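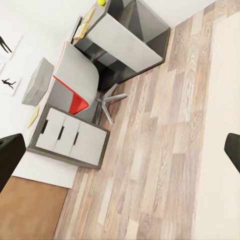

By Elaine Paiva | 1 Oct 2022 | Campaign Practice

Arruda has taken on the Stesthorpe council account, its second local government contract this year. The work covers voter contact for the by-election in Pusbridge ward and runs until the count.

The main change is to the canvass sheet. In June the firm tested a shorter version, with 2 questions in place of the usual page. Teams worked from a list of 3,000 addresses and recorded answers at 55 per cent of the doors where someone came out. Replies were coded the same evening and passed to the agent as a plain table. Postal voters were kept on a separate list, as their papers go out earlier and a late call is of little use.

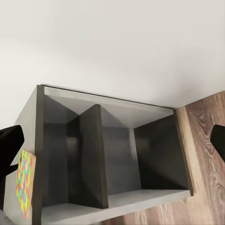

The same sheet will be used in Pusbridge with one addition, a box for voters who have moved within the ward. More than 200 entries on the old register carried an out-of-date address, and most were in the streets behind Cuvholm Road. Agents should check these against the current register before any leaflets are ordered.

Spending on the sheets counts towards the candidate's limit and must be shown in the return. Printing and data entry go on separate lines. Invoices should name the ward and the candidate, and copies are to reach the agent before polling day.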